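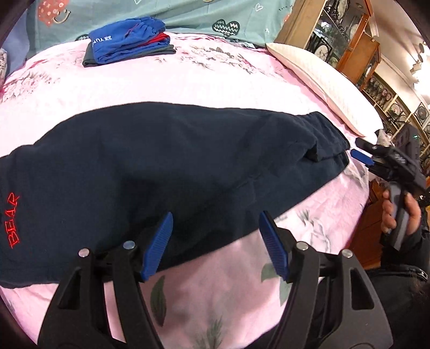

Coltine Help Exchange | Laundry and Textile Care Group

Fleece jogging bottoms pilling and losing stretch after washing

Posted by Blair Gourlay, 20 July 2026

I have several pairs of polyester fleece jogging bottoms, some with embroidered lettering down the leg. After a year of weekly washing the outer face has gone bobbly, and on two pairs the elastic at the waist no longer pulls back fully. The labels say 80% polyester, 20% cotton, wash at 40, tumble dry low.

Current routine: mixed load, 40 degree cotton programme, 1,400 spin, non-bio powder, liquid softener in the drawer. Then the dryer until the sensor stops it. The machine is a Baxter with an 8 kg drum and I fill it to the top.

Which part of this is doing the damage? I would also like to know whether the lettering needs separate treatment. On one pair the cloth has puckered next to the stitching.

Greer MacBrayne
Group member, 777 posts

Two separate faults, so take them separately.

Pilling is abrasion. Loose fibre ends work out of the surface, tangle and stay attached because polyester is strong enough to hold the bobble on. Cotton bobbles tend to break away sooner. The cotton programme is long and has a lot of drum movement, and your mixed load probably includes denim and zips. Change to the synthetics programme at 30, turn the garments inside out, close any zips in the load and keep towels out of it. Synthetics programmes are normally rated for half the drum or less, so look up the figure in your manual. A full drum on that setting rinses badly.

Drop the softener. It coats the fibre, flattens the pile over time and makes fleece slower to take up moisture. If static bothers you, take the load out of the dryer slightly early.

The elastic is a heat problem. Waistbands are usually rubber or elastane thread inside a knitted cover, and both age faster when hot. The waistband is also the thickest part of the garment and dries last, so a sensor programme goes on heating the legs until the band catches up. Line dry or use a rack, folded over at the thigh with the band hanging free. Do not peg the band.

Spin at 800. Fleece holds little water in the fibre itself and the higher speed mainly sets creases.

Anatole Lacroix

Just buy better ones. I had a pair from Rurkesine that lasted for years and I washed them with everything. Never read a label in my life. A razor takes the bobbles off if you go carefully.

Fraser Urquhart
Group member

I would not use a razor on fleece. It cuts the loops of the knitted base as easily as the bobbles, and the hole runs. A battery fabric shaver with a guard is safer. Lay the garment flat on a hard surface, set the guard to its highest position, work in one direction and stay a finger's width away from any stitching.

On the lettering: puckering beside embroidery normally means the cloth and the stitching have shrunk by different amounts, or the backing behind the stitches has. Turn the garment inside out and look for a papery or woven patch. If it is stiff and pulled in, dampen it, ease the cloth flat by hand and press from the inside with a cool iron through a cotton cloth, lettering face down on a folded towel. Press and lift, no sliding. Polyester fleece goes shiny if the iron is too hot and the shine is permanent.

For dark colours with red thread, wash the first few times with other darks and do not leave them sitting damp in the drum. Rayon thread can bleed when left wet. Polyester thread is less prone to it.

A tired waistband can be replaced if it runs in a channel. Unpick 50 mm of the seam at the back, pull the old elastic out with the new piece pinned to its end, then close the seam. If the elastic is stitched through in rows you will have to unpick all of it, and I would only do that on a garment I was fond of.

Blair Gourlay

Thanks. Mine are stitched through in four rows, so those two can stay as they are. I have moved the rest to synthetics at 30. The manual gives 3.5 kg for that programme.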